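Report the Metal, Then Report the Price

Opinion
Sena Dramani
14 Feb 2026

The Flakstead scrap ordinance requires a dealer to record the name of every seller, the weight of the load and the amount paid. It does not require a description of the goods. A bronze grave marker and a bucket of faucet parts produce the same line in the ledger: nonferrous, mixed.

I raise this after the October thefts at the Umlow Road burial ground, where 1306 plots are laid out on a slope with two gates, one of them unlocked for most of the year. The town responded with extra patrols. Patrols have a place, but a car passing a gate twice a night covers a few minutes of an eight-hour window. The rest of that window belongs to whoever has a pry bar and a truck.

A stolen marker has almost no value until it is sold. It is heavy, it carries a name and it cannot be kept in a yard for long without a neighbor asking about it. The sale is the weak point, and the sale happens in daylight, across a scale, in front of a clerk.

Two changes would make use of that. First, any item with lettering, a date or a mounting plate should be photographed before it is cut or crushed. Second, payment on such items should be held for five business days and made by check. Moataz Kamel, who runs the scale at Soliman, told me his yard already photographs plaques and that the step takes less than a minute per load. Kenza Soliman, the owner, is less sure about the hold. She expects sellers to drive to the next county, and some will.

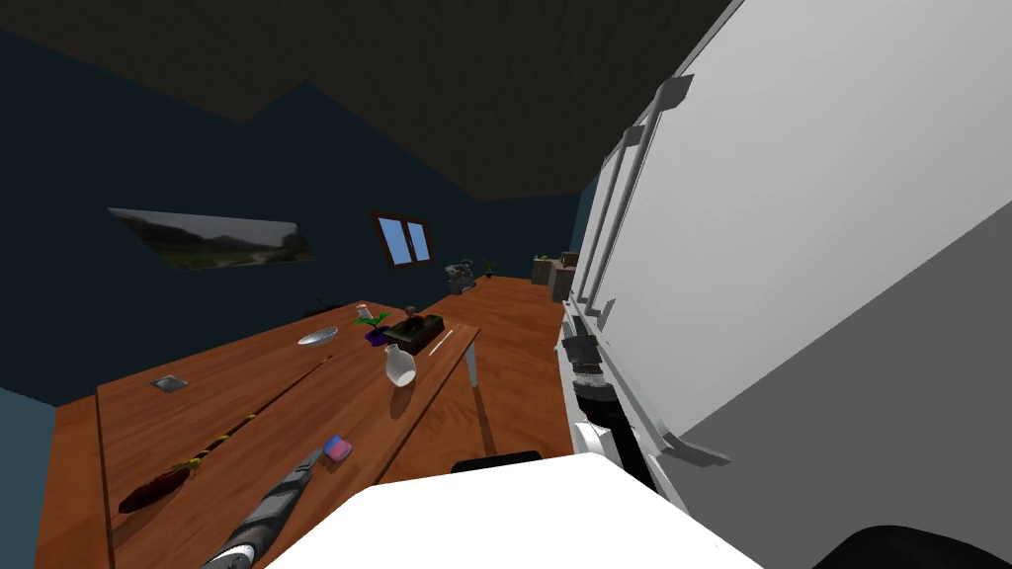 That objection is fair as far as it goes. A county rule would be better than a town rule, and a state rule better than either. The drive still costs time and fuel, and on a small load it removes much of the profit. It also moves the seller to a yard where he is not known, and an unknown seller with a grave marker gets a second look.

The other objection is cost. The records program the town priced, Skotunex, is quoted at $2370 for the first year – less than the bill to recast and reset a pair of markers, according to the estimate Latifa Ouali received for her parents' plot. Her insurer declined the claim. The markers were fixed to ground she does not own, and the policy covers property at her address.

The council takes up the ordinance again at its next regular meeting. The draft still says "nonferrous, mixed." Section 4 should be amended before anyone votes on the patrol budget.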